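About Uvolance

Uvolance publishes reviews of young adult and middle grade fiction. The site opened in June with 13 reviews moved over from an older blog and now lists more than 200.
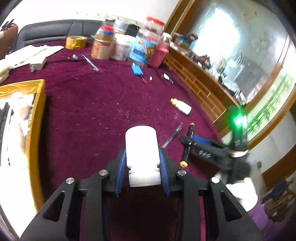 Each review gives a synopsis of up to 33 words, a rating and a spoiler section, which is kept separate. Books in a series are indexed in reading order. Review copies are marked as such.

Editor: Reiko Tsuji. Requests from authors go through the contact form.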